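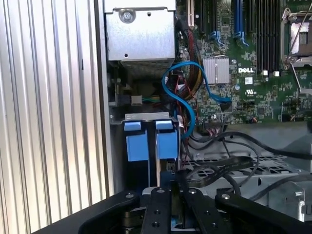
A Dell board with its finned heatsink, and the blue SATA cable looping past the drive bracket.

Features > Repair > Desktops

Search articles Search

Keeping the old desktops going

14 May 2020
By Bit-na Kwak

The office desktops at Covley were due to be replaced in April. The order was put off, so the repair bench got 18 of them instead.

Most of the work is dull. Dust comes out first, then the memory is reseated, then every cable is checked at both ends. A SATA plug can sit a little crooked and still look fine from above. The bench rule is to press each one home before blaming the drive.

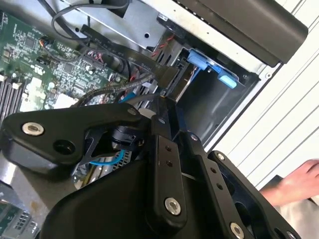
Reading time: 2 min

Cables take more patience than anything else in an open case. The flat black one has "Serial" printed along it, which helps. The twisted red and black wires near it carry no such hint, so it pays to take a note of where they run before moving them.

Memory is the cheapest upgrade. Covley set a limit of $70 a machine, and eight of the desktops came in under it with memory alone. The others needed a drive as well.

Brurden, the shop that supplies the parts, sells them used and tested. Returns are accepted up to eight days after delivery.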